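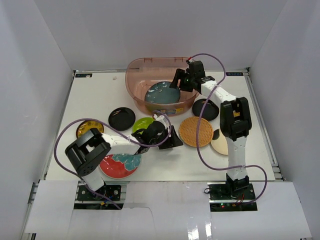
Teal plate in the basin

Re: [follside-shops] Texting customers, is it worth the bother?

Hello all,

Sorry for the slow answer, I've had this half written since Monday and kept being called away to the till. I'll put my replies under the bits I'm replying to, which I know some of you like and some of you can't stand.

> We've been on the fence about text messages for a good year now. We
> have a big pile of customer numbers from the old loyalty cards, and
> the Trekar salesman says we could load the lot in and be sending by
> the weekend. Is it really as easy as that?

The loading in is easy, yes. I did it on a quiet afternoon with a cup of tea beside me. But please don't just send to the whole pile! We had 3199 numbers from our cards, going back to when we were in the smaller unit by the bus stop, and when I sat down and read the old sign-up form it only said we'd ring if an order came in. Nothing at all about offers. So I didn't feel right using them for that, and when I asked for advice I was told quite firmly to leave them be.

What we did was start again from nothing. We put a card by the till with a short word to text in, and the two of us who serve got into the habit of mentioning it while wrapping things up. It felt painfully slow to begin with (I think we had nine people after the first week, and one of those was my sister) but by the end of the spring we had 437 who had properly asked to hear from us. I would take those over the big pile any day. They open the messages, they come in and mention them, and hardly any of them have asked to stop.

> How often do you send? I'm frightened of annoying people.

So was I, and I still am a bit. We settled on twice a month, and never before ten in the morning. In November we went up to once a week and I did notice a few more people dropping off, so this year I shall be more careful. I'd also say keep it to one thing per message. My early ones were dreadful, I tried to squeeze in the opening hours and the sale and the new candles all at once, and it read like a ransom note.

> And do they write back? Our present system only sends, it can't take
> replies at all.

Oh, they do write back, and this is the part I'd most want you to think about before you sign anything. We sent one about the kettles being back in and got 73 replies, nearly all of them before lunch. Could I put one by, do you have the green, are you open on the bank holiday, and a very long one about a kettle bought from somebody else entirely. It was lovely, but I was answering them on my own phone standing up in the stockroom. If your system can't take replies people don't know that, they just think you're ignoring them.
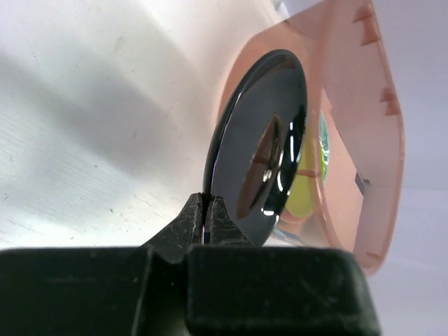

Black plate on its edge by the pink rack

> Last thing, does it talk to your till? We're on Gerik, same as you I
> think.

We are on Gerik, and the short answer is sort of. You can get a list out of it each night and put it into Trekar, and it will match people up by their phone number. It falls over if the number has a space in it, so I tidy those by hand on a Sunday evening in front of the telly. I gather the newer Gerik does it by itself but we're not on the newer one, and I haven't the strength to move everything across before Christmas. The people at Bach on the High Street have made the switch, and if anybody from there is reading I'd love to know how you got on, particularly with the gift vouchers.

On cost, you didn't ask but I'm sure you will. We pay a monthly amount and then so much per message, and a message that runs over the length counts as two, which caught me out badly the first time. One curly apostrophe pasted in from a letter can do it as well, so type it fresh. In our best month we sent more than 600 and I was still happy with the bill, but do ask them to write down what happens if you go over your allowance.

I've got our little script for asking people at the till, and the wording off the card, and you're very welcome to both. I can't seem to attach things to this list any more so send me a note and I'll forward them. Or come in and have a look at it running, any afternoon except Wednesday, when I'm on my own and it's all I can do to keep up with the door.

Does anyone else on here send reminders for collections, as opposed to offers? I'm wondering whether to keep the two apart or let people have both from the same number.

All the best from the kitchen shop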